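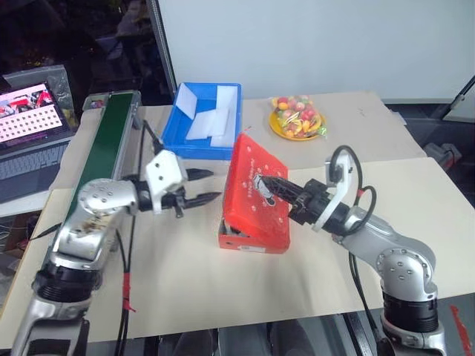

May 29, 2021 — Wilska pushed out a new version of Oda this morning, its planning and control package for two-armed robots. Release notes are short. The changes aren't.

Biggest one: the planner no longer treats the two arms as one big problem to solve before anything moves. Each arm gets its own plan now, and a small scheduler sits on top and decides who yields. Old way, a hinged lid or a box that had been bumped an inch meant throwing out the whole plan and starting over. New way, only the arm that cares about the lid replans. The other one holds or keeps going.

Rommel Maglaya, who leads the planning work at Wilska, said the rewrite took 13 months and that hinged things drove most of it. "Drawers, lids, flaps. You push on them and the world changes shape while you're pushing," he said. "Our old collision model thought a shoe box was one solid brick until somebody told it otherwise."

So boxes get joints. Oda now carries a lid as a moving part with a hinge line and a guess at its angle, updated from the head camera as the gripper pushes. If the guess drifts too far from what the camera reports the arm slows down and looks again before going on. You can set the threshold per task. Default is 12 degrees, which a couple of early users already call too loose. 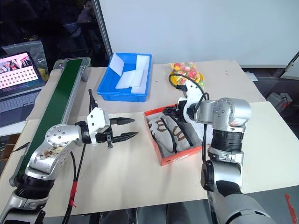 The test set grew as well. Wilska says each release candidate has to get through 3191 recorded tasks in replay before it goes anywhere near hardware, then a shorter list on real arms: open a box, reach in past the lid, work next to a bin full of foam without snagging it. No pass rates published for the hardware list. We asked, Maglaya said July maybe.

Other stuff in the release, quickly:

- Cable keep-out zones. Draw a rough tube where the gripper cable loops and the planner stays clear of it. Works for the wrist only so far
- Calibration page redone, and it can be left open in a browser tab during a run
- Logs from both arms finally share one clock. Long overdue
- Replay viewer opens files over 1000 seconds long without choking

What's still missing: force limits remain a single number per arm, so pressing on cardboard and pressing on something stiff get the same treatment unless you switch profiles by hand. Soft items are still handled as rigid. And the conveyor plugin hasnt been ported to the new scheduler, anyone running a moving belt should stay on the old branch for now.

Tretex, which sells a competing planner, didn't reply by the time we posted. Arneck, the integrator that has been running the beta on two benches, said the upgrade took them an afternoon, most of it spent on renamed config keys. There's a script for that in the tools folder but it skips nested files, so check by hand.

Download is up for existing license holders. Everybody else gets teh trial build next week — same features, no replay viewer. Wilska hasn't said if prices are changing. More when the July notes land.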